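Wemcombe Tenants' Newsletter, April 2021
SMALL PARCELS, NEW RULES

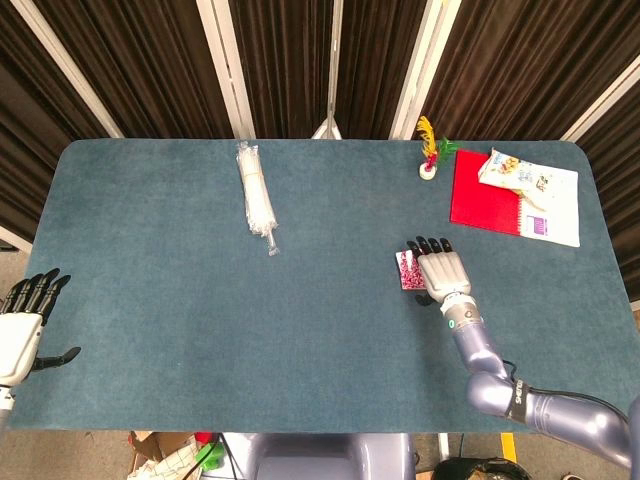 A small patterned box on a blue felt table.

OK quick one on parcels as the rules changed and half the building seems to have missed the sheet on the door.

The front desk at Wemcombe no longer holds packages overnight. This started in February. Anything still behind the desk at closing goes down to the locker room on the Lemieux Street side. Same key fob as the bike room. If your fob doesn't open it, bring it to the office and we'll recode it while you wait, takes a minute.

Small stuff is the problem. Big cartons get picked up the same day, people trip over them. Little boxes, jewelry boxes, tea, birthday things from grandmothers, those sit. We had 2,522 parcels through the desk last year and the ones that went astray were nearly all smaller than a paperback. So small items now go in the gray drawers, not on the shelf. Drawers are marked by floor. Look in your own floor first, then the one below, carriers mix them up all the time.

Please put your apartment number on EVERY order. Not just the building. We still get "Wemcombe, 2nd entrance" and nothing else, and then somebody has to go through the tenant list. If you have moved apartments inside the building, change it with the stores too. The old number sticks in your account for ever.

Going away? Fill in the hold form, it's in the rack by the mailboxes. We can hold for 2 weeks, after that it goes back to the sender. No exceptions this time, the room is to small.

Fistus deliveries: they have their own code for the side door now and should not be buzzing you at six in the morning. If they do, write down the time and drop us a note. We've complained once already and it got better for a while.

Returns. Leave them on the low bench with the label facing up, before noon. Tape them properly. Last month a bag of rice went all over the hallway and the mats had to come up.

Gift wrapped things with no outer box are a bad idea by mail. Paper tears, ribbon gets caught, labels slide off. Put it in a plain carton with some newspaper. Write the address on the inside as well, on a slip of paper, so if the label goes there's still a way to find you.

More drawers are coming. The quote from Wostoda was $3,000 with fitting, we had $2,000 set aside, so the first half goes in now and the rest after the summer. Expect some drilling in the locker room, mornings only. Take your parcels out before then please, dust gets into everthing.

Unclaimed list is pinned up next to the elevator. Apartment numbers only. Have a look, it's a long one.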